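Paid testers wanted: hand-held gripper comparison, Londasden

Romora says its new finger pads hold soft clothing better than the old ones. We have read that sort of claim before and would like people with no stake in it to check.

Testers work in ordinary bedrooms with hand-held grippers, mostly on puffer jackets spread out on the bed. Quilting is where we expect the sales talk to fall apart. 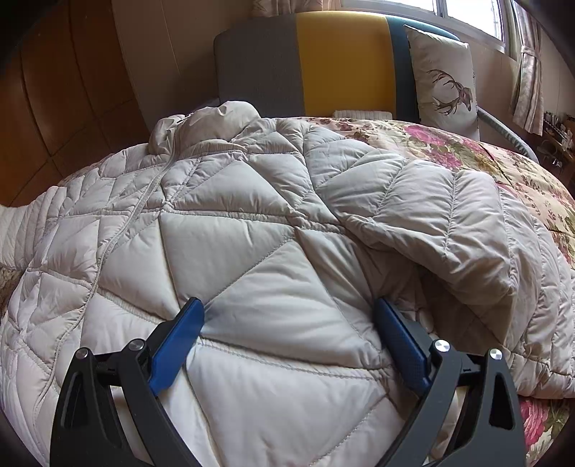

You will repeat the same folds with the Romora pads and the Trunura pads, then write down every slip, snag and dropped sleeve. The target is 664 folds per pad set. Please don't round up.

Some tasks need a gripper in each hand. We doubt two are worth the trouble, but bring us numbers and we'll listen.

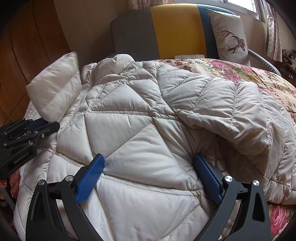 Pay is $900 for the full run, none of it tied to which pads come out ahead. No robotics background needed, and if you've worked for either maker, please don't apply. Write to the Urquhart test desk by Saturday, August 22, 2020, and tell us about a product that let you down.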